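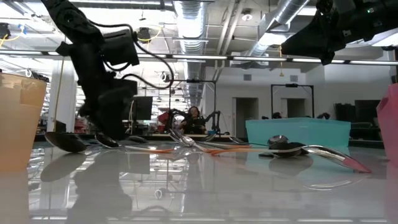

Two-arm tabletop station with mixed spoons and a teal bin, Plirnitz workspace. Photo: Plirnitz

FOR IMMEDIATE RELEASE

Plirnitz opens orders for Mateos two-arm table kit

Ships in August. Early sites get setup help on the floor

March 16, 2024 – Plirnitz today opened orders for Mateos, a two-arm robot kit for small-item sorting and table work. Arms, grippers, mounts, cabling, control software, one crate. Aimed at labs, commercial kitchens, rental houses and anybody else with a lot of small hard things that need to end up in the right bin.

Shipping starts in August. Price and lead times on request, see contact at bottom.

Mateos was built around utensils first. Spoons, mostly. They lie flat, they stack on each other, they shine, and the handles are all different. A gripper that is a little high closes on air and a little low hits the table. Plirnitz spent most of its test hours on exactly that.

"Everybody asks for boxes. Boxes are fine, we do boxes," said Karine Boychuk, head of product at Plirnitz. "But the customers who call back have a tub of mixed flatware and two people sorting it all evening. So we started with spoons and bins and worked out from there."

What's in the kit

Two arms with grippers, supplied as a matched pair
Overhead mounts, so the table stays clear underneath
Fixed camera and bracket
Control box and cables, labeled both ends
Mateos software, one license per station
20 hours of remote setup and task training
Spare finger set

Table not included. The arms hang from above, so most sturdy work tables will do. Glossy tops are OK – a good part of the testing was done on glossy white, reflections and all.

The software lets an operator show the arms a task by hand, repeat it a few times, then let the station try on its own. No code needed for basic pick and place. Teams that do want code get a scripting interface and full log export. Either arm can work alone or both can share a task, and the operator sets which one has right of way over the middle of the table.

Pilot results

Prorkico, a party and event rental company, has run a pilot station in its wash and pack room. During the pilot the station handled 297 trays of mixed flatware. Staff stayed on for loading and for final check.

"First week was rough. We had the bins too far back and the arms kept reaching for them," said Demetrius Zamora, operations manager at Prorkico. "Moved the bins in, retrained it, and it got a lot better. It's still slower than my fastest person. It doesn't mind doing teaspoons though, and my fastest person does."

Prorkico has ordered 2 more stations for delivery in the first shipping window.

A second pilot is under way at Stelik, which makes plastic housewares and is trying the kit on cups and small storage bins. Results from Stelik will be shared when the work is finished.

"Thin cups are a different problem from metal. Squeeze force matters alot more," said Montri Sangkhawat, who runs the trial at Stelik. "We're still tuning. I would not put a number on it yet."

Known limits

Plirnitz is listing these up front. Mateos is not rated for washdown. It is not meant for knives or other sharp items. Nested spoons, bowl inside bowl, can still come up as a pair and need a second pass. Items heavier than a full cutlery handful should be discussed with sales before ordering. A risk assessment is needed at each site, and Plirnitz will supply the paperwork template.

Service and support

Every kit carries a one-year parts warranty. Support plans come in 4 levels, from email only up to on-site visits. Finger sets are wear parts and can be swapped by the operator with the hex key in the crate. Software updates are included for the warranty period, after that they are part of the support plan.

"We'd rather sell fewer and have them running," said Harvey Sutherland, chief executive of Plirnitz. "If your job is wrong for it we will say so on the first call."

Demo slots are open now. Visitors are welcome to bring there own items, clean and dry please, one tub per visit.

About Plirnitz

Plirnitz designs and sells tabletop robot stations for sorting, packing and research.

Media contact

Mélanie Beaudoin, Communications, Plirnitz
High-res photo and spec sheet available by request

###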